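Does a scene-camera-only policy beat adding wrist cameras, or did I break something?

Asked in: Manipulation and Imitation Learning
3 answers

I'm trying to reproduce a result from our own lab, which should be easy and is therefore taking all of January. The task is moving play donuts between two plates with a bimanual setup. We trained one policy on 200 demonstrations with every camera feed, and a second on the same 200 with the wrist feeds removed. Same code (Drania, with the default settings I swore I would never use), same seeds, same tabletop.

The policy with fewer eyes did better. It finished 13 of 14 evaluation trials. The one with all the cameras finished five, and spent the rest of its time hovering over a donut like a man choosing a necktie.

The low camera at table level stayed in for both runs. I'd expected it to be the useless one, given how much of its view a single donut can take up.
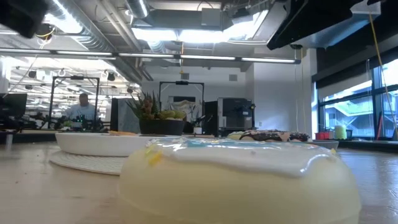

Greton: How did you drop the wrist feeds? If you fed in black images and left the encoder alone, you have a different experiment from the one you think you have. Also, were the 14 trials run with the donuts in the same starting spots for both policies?

Fair questions. I removed the inputs and retrained from scratch, no black images. Starting spots were drawn from a list, and both policies got the same list. I was not born yesterday, although my first draft of this experiment was.

What I want to know is whether this is a known effect or whether I should go looking for a bug. My advisor's position is "both," which I will be putting on a mug.

Answer 1 (accepted)

Known effect, and you should also look for a bug.

Wrist views change enormously with small arm motions. With 200 demos the network can learn to lean on whatever correlates with the next action, and at the wrist that's usually the look of things in the last few inches before a grasp. Then at test time the arm comes in from a slightly different angle, the view matches nothing it has seen, and it dithers. Your necktie man is a classic symptom.

Think about how much is in a wrist view besides the thing you want to pick up. Fingers, dishes, the plant, the rest of the building. People walking past in training and not walking past in testing is enough to matter on a small dataset.

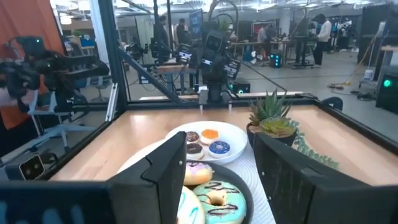 Between the fingers: the donuts, plus plenty the policy has no business looking at.

Things to try, cheapest first:

Crop the wrist feed hard. Keep the fingers and the middle, throw out the top.

Random dropout on the wrist feeds during training, so the policy can't marry one of them.

Check the timestamps. A wrist feed that lags the joint readings by a few steps will produce precisely this behavior, and you'll write half a paper about representation before you find it. Ask me how I know.

More demos. At 300 our gap got a lot smaller. The Fustdale setup we used has stiffer arms than most, so don't treat that number as a promise.

Answer 2

wrist cams are always better, you probably have a bug

Answer 3

I'd add something to the accepted answer — look at the overhead view before you blame the wrists. When both arms start well clear of the plates, that camera sees nearly everything the task needs, and a policy can do fine on it alone until a gripper covers the target.

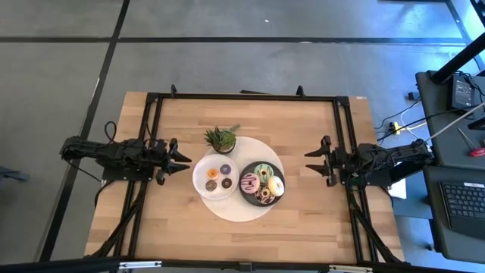

Honkanen
Moderator, Manipulation and Imitation Learning

So the fair test is one where the overhead view gets blocked at the moment it counts. Put the target donut where the forearm passes over it on the way in and rerun both policies. If the wrist feeds are worth anything, they should earn it there. If the full-camera policy still loses, go back to Answer 1 and start with the timestamps.

I'd also be careful with 14 trials. A gap that wide is probably real, but you won't be able to tell your fixes apart unless they're dramatic. Report the failures by type as well. Hovering and dropping are different problems, and a single success number puts them in the same bucket.

Comment from the asker: it was the timestamps on the left wrist. Four steps late. Rerunning everything, mug on order.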